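What the robot budget looks like this year (and the stuff I forgot)

July 15, 2026 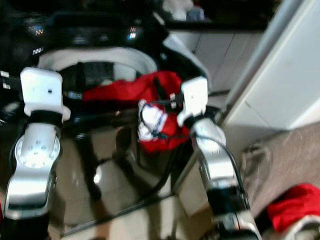
I've been putting off the equipment list for the new season for weeks, and last night I finally sat down with a pot of coffee and a spreadsheet and got it into some kind of shape. We have two arms and one set of grippers at the moment, and everything on the list flows from that. Laundry is the task I keep planning around (red cloth hanging out of a big black front loader, you get the idea), and it's rough on small parts in a way I did not budget for the first time. I had one line for arms, one for computers, and then a sad little line at the bottom called "misc." Misc ate my lunch! Look at the thin cable that arcs over the joint on the right arm and runs down the outside. It's the kind of thing I used to lump in with misc, and this time it gets a line of its own.

So, cables. I'm setting aside $314 for spare cables, clips and sleeves. My friend Damián Escobedo thinks that's too much and told me so twice, but he also borrowed my last spare in the spring and I have not seen it again, so he doesn't get a vote.

Fingers come next. I got quotes from two places. Trernach wants $856 for a full replacement set, both hands, mounts included. Farnola will sell me just the finger pads for $62 a pack, and you glue them on yourself. I went back and forth on this for way too long. The pads are fine for towels and T-shirts, I think, but I don't love gluing things, and the last time I tried it I stuck a pad to the kitchen counter and had to pry it off with a butter knife. My plan right now is two packs of pads to start, and I'll hold the Trernach quote until September, when it expires. If the pads are peeling by then I'll just pay up.

Then there's the stand. Oh boy. I want something on lockable wheels that gets low enough for a washer door and still reaches a countertop, and it needs to fit through a normal hallway. Rocha makes one I really like, but the shipping was nearly as much as the stand and I closed the tab in a huff. Luvham has a plainer one for $562 with free delivery. It's ugly! The base is wider than I wanted too, so I need to go measure the laundry room doorway again before I order anything. (I measured it once already and wrote the number on an envelope, and the envelope went out with the recycling.)

Things I'm not buying this year: a third camera, a new computer, or the fancy charging dock I've been staring at since winter. The computer hurts a little. It's slow and the fan sounds like a hair dryer, but it runs, and I'd much prefer to spend the money on parts that wear out.

One more thing I'd tell anybody starting a list like this is to put the boring supplies in early. Detergent, a couple more laundry baskets, a stack of cheap towels you don't mind ruining. I keep raiding our own linen closet and it's causing some friction at home, so towels are now an official budget line.

If anyone has used the Luvham stand on tile, please leave a comment and tell me whether it creeps when the arms are reaching. I'm planning to order next week.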